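Solilis Transfers: a data card for football moves and the words that go with them

Version notes last touched 11/23/24

What's in it

Solilis Transfers is a collection of 2,287 football transfer records, each one paired with the public statements made when the player left one club and joined the next. I started it as a spreadsheet for settling arguments with friends about release clauses, and it has grown into something I'm really proud of (and slightly obsessed with, if you ask anyone who has to sit near me on a Saturday afternoon or any other).

Every record covers one move. Loans are in, free transfers are in, and so are those lovely odd deals where a player signs and is sent straight back to the old club for the rest of the season. Youth moves are left out unless the player already had a senior appearance.

Files

transfers.csv: one row per move
statements.csv: one row per farewell or welcome message, joined on move_id
clubs.csv: club names, former names and the spelling used everywhere else
fees_notes.txt: my running notes on disputed fees, messy but worth a read

Columns in transfers.csv

move_id: a plain number, never reused
player_ref: a code, not a name (names are kept out of the public files)
from_club, to_club: match the short names in clubs.csv
window: summer, winter or outside
kind: permanent, loan, loan_with_option, free, swap
fee_reported: in pounds, blank when undisclosed
fee_low, fee_high: filled in when reports disagreed
addons: yes, no or unknown
contract_years: as announced by the buying club

Please don't read a blank fee as zero! A free transfer has kind set to free and a fee of 0. A blank means the clubs kept quiet and no report was solid enough to use. This caught me out in my own charts, and the averages looked very silly for a week.

Columns in statements.csv

statement_id, move_id, side (leaving, joining, club_old, club_new), channel, word_count, tone

The tone column is my favourite part of the whole project. There are 11 labels, running from warm thanks through polite nothing to open row. Each statement was read twice, with a gap between the readings, and where the two labels differed I kept both in tone_a and tone_b. The parting shots are wonderful reading, but there are fewer of them than you'd think from the back pages. Most players say thank you to the kit staff and go.

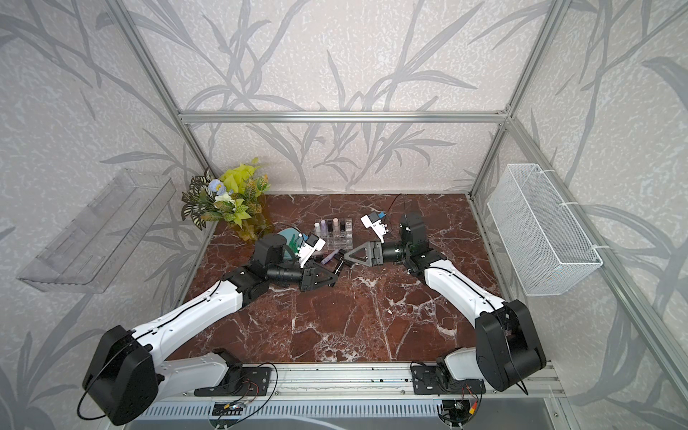
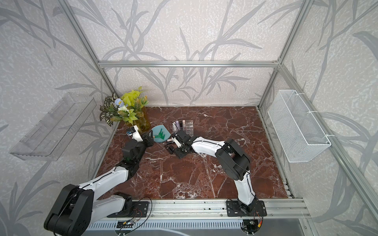
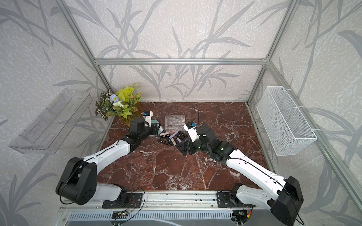

How the records were gathered

Moves come from club announcements first and match programmes second. Newspaper reports are used for fees only, and a fee needs at least 2 separate reports before it goes in. Where one paper was plainly quoting another, that counts as one report.

Club names were a bigger job than I expected. Sponsors come and go, towns merge, and one side in the lower divisions has changed its name and changed it back again. The clean-up script is called Karunaratne, and it handles accents, shortened names and stray full stops. It runs on the raw sheet and writes clubs.csv fresh each time, so please don't edit that file by hand. Add your fix to the aliases sheet and it will be picked up on the next run.

Dates follow the club's own announcement. If a deal was agreed on deadline day and announced after midnight, the window column still says summer or winter, and the late column says yes. There's a nice little cluster of these every September, when the paperwork trickles in behind the news.

Splits

The Hitach split is the one to use if you're training a tone classifier. It keeps all statements by one player on the same side, so your model can't simply learn that a certain winger is always grumpy. The Cultolmont split goes by window instead, with the newest windows held back, and suits anyone guessing fees.

Known gaps

Women's football is thinly covered before clubs began putting out proper announcements, and I'd love help here.
Statements given in another language were labelled from the club's English version where there was one. Jokes suffer badly.
Roughly 50 moves have a farewell message that was later deleted. The row stays, with word_count filled in and the text left out.
Add-ons are hopeless. Treat that column as a hint at best.
Manager moves are not included yet, though I have a half-finished sheet of them and it's great fun.

Using it

Open the CSV files in whatever you like. They're UTF-8 with commas, and quotes only where a field needs them. If you're joining the tables in a spreadsheet program, set move_id to text first or the leading zeros will vanish.

You're free to use and share the data for anything non-commercial, with a mention of Solilis Transfers. If you make a chart from it, send it over, especially if it shows something about loans with an option to buy, which I still can't make head or tail of.

Corrections

Open an issue with the move_id, the column and a link to the club's own page. One issue per move, please. Small fixes go in with the next update, and fee disputes go to fees_notes.txt until there's a second report to back them up.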